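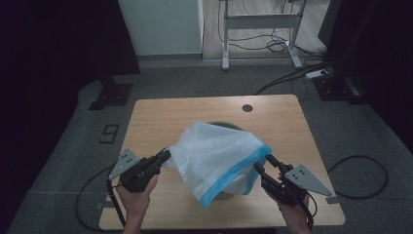

**For immediate release, 28th November**

# Elteo launches Soranico, a drawstring liner for the bowl you already scrape your plates into

I run Elteo, which is a very small company that makes things for the dull end of the kitchen (sink strainers, peg bags, the cloth that goes over the other cloth), and I write our press releases myself, so please forgive the lack of polish. We've got a new product and I'm really pleased with it. It's called Soranico and it's a bin liner for people who don't want a bin on the worktop.

I'll explain. An awful lot of us cook with a bowl next to the chopping board. Carrot tops go in it, tea bags go in it, the outside leaf of the cabbage, eggshells, the bit of the leek that never gets clean. It's a lovely way to work because you aren't dripping across the floor to the bin with your hands full. Then dinner's ready, everyone sits down, and the bowl sits there too. By morning the tea bags have stuck to the side and somebody has to scrub it before they can have breakfast. In my house that's me.

So we've made a thin, translucent white bag with a blue drawstring in the hem. It goes in an ordinary round mixing bowl, folds over the rim and stays there while you cook. When you've finished you pull the blue string, lift the whole lot out and put the bowl back in the cupboard.

## Where it came from

I started on this back in May after a weekend of making chutney, when I had three bowls of peelings on the go and nowhere to put down a spoon. I tried lining them with what was in the drawer. Pedal bin liners were far too deep, so half the bag bunched up in the bottom and the other half hung down over the worktop and got caught in the cutlery drawer. Sandwich bags were hopeless. Carrier bags have handles, which sounds useful until you try to get them flat over a rim, and one of mine had a hole in it that I found out about on the way to the back door.

What I wanted was something wide and shallow. Bin liners are made for bins, quite reasonably, and bins are tall. A mixing bowl is nearly as wide as it is deep twice over, so the bag has to be a squat shape that looks a bit silly when you hold it up on its own. The first samples we had made were still too long. The second lot were the right length but the drawstring was so tight in its hem that you needed both hands and a knee to get it going. We're on the fifth version now and that's the one we're selling.

We also went round and round on how thin to make it. A thick bag feels like good value in the hand, but it won't lie down inside a curved bowl; it stands up at the sides and you end up dropping onion skins between the bag and the bowl. The thin one creases as you put it in and then settles once there's a bit of weight in the bottom. I'd pop a potato in first if yours is being stubborn!

## How to fit one

I wouldn't normally put instructions in a press release, but we had more questions about this than anything else, so if you're writing us up please do use them.

1. Stand the bowl on the table or the worktop and give it some elbow room.
2. Tear off a liner and rub the top edge between your fingers to open it.
3. Take hold of opposite sides of the hem, one in each hand, and pull gently outwards so the mouth of the bag is wider than the bowl.
4. Lower it over the rim with the blue hem on the outside.
5. Push the middle down into the bowl with your fist.
6. Cook your tea.
7. When you're done, find the string, pull it up on both sides and lift.

Step three is the one people rush. If you try to feed the bag in from one side, it slides off the other side, and you go round and round the bowl like a dog chasing its tail. Opposite edges, stretch, then down. Once you've got the knack you won't think about it again.

It'll work with most round bowls of the mixing or big salad sort. We've used it in plastic, enamel, glass and stoneware. It's not so good in square tubs, where the corners take up all the slack, and I'd keep it well away from anything hot. Let the pasta water go down the sink first, please.

## What people told us

We sent samples to households on the Elteo mailing list and had 332 replies, which was far more than I was ready for. I read every one of them at the kitchen table over a fortnight, with biscuits.

The thing that came up most was the colour of the drawstring. The early ones had a white string in a white hem and people couldn't find it, especially in the evening with the main light off. Blue was the obvious answer, and blue food is rare enough that you're not going to mistake the string for a bean. We made the change and I wish I'd thought of it sooner.

A good number of people weren't using it for peelings at all. One had it in a bowl on the sewing table for threads and snipped corners. Several kept one by the craft things for glitter, sticky paper and the backs of stickers. Someone was using theirs on the bathroom floor while cutting the children's hair. There was a lovely long letter about shelling peas in front of the television, with one lined bowl for the pods and an unlined one for the peas, and the writer wanted it known that she had only once got them the wrong way round.

There were grumbles, and I'll pass those on too. A few people wanted a bag big enough for a preserving pan, which we don't make yet. Some found the perforations between liners hard to see. We've made those clearer. And quite a few said, fairly enough, that they could just wash the bowl. Yes, you could! I did it for years. If you don't mind scrubbing it, you don't need us.

## A word on plastic

I know I'll be asked, so I'd better say it. Soranico is a plastic liner and it's meant for general rubbish. It isn't compostable and it shouldn't go in your food caddy unless your council says plastic bags are fine, and they all seem to have different rules, so do look yours up. If you've got a compost heap, tip the peelings out onto it and use the same liner again tomorrow. I get three or four days out of one if I've only had dry stuff in it. Meat scraps, no. One go and out.

We're looking at a compostable version. The samples so far have been rather stretchy and one of them let go over my slippers, so I'm not promising a date.

## The bowl

You don't need a special bowl, and I'd much sooner you used the one you have. But people kept asking, so we're also doing a round green one called the Cao. It's a plain mixing bowl with a decent rim for the hem to sit under, and that's the whole of its cleverness. You can whisk eggs in it. You can prove bread in it. It'll live at the front of the cupboard if it's anything like mine.

I picked green because I wanted one bowl in the house that everybody knew was the scraps bowl, after an unhappy incident with a trifle.

## Where to get it

Soranico comes in rolls of 30 liners. You can buy it from our own website and from Rustudeck, the household shop that's stocked our sink strainers from the very beginning and was brave enough to take this on after seeing it demonstrated with a bag of sprouts. The first delivery to Rustudeck is 1699 rolls, and the Cao bowl will be there too in a smaller quantity. I've no idea how quickly they'll go, so if you're after one for Christmas dinner (think of the sprout trimmings, the parsnip ends, the clementine peel), I'd be tempted not to leave it.

If you run a village hall, a playgroup or a cookery class, we've put aside some 100 rolls to give away. Send us an email telling us what you'd use them for and we'll post one out until they've gone. There's no form. A couple of lines will do, and it needn't be a good story.

## For journalists and bloggers

I'm happy to send a roll and a bowl to anyone who'd like to try them before writing anything. You don't have to send the bowl back, and you're welcome to say you didn't get on with it. I can also do a phone call most mornings, though not when I've got bread in, and I can talk for a very long time about hems if you let me.

Please spell it Soranico, with one r and one c. Elteo has a capital letter only at the front.

**About Elteo**

Elteo makes small, useful things for kitchens and sculleries. We began with a sink strainer and have added to the range slowly as things at home annoyed us. We sell online and through independent household shops.

**Press contact:** reply to the email this came with, or use the contact page on the Elteo website and put "Soranico" in the subject line so I spot it among the peg bag orders.

*Ends*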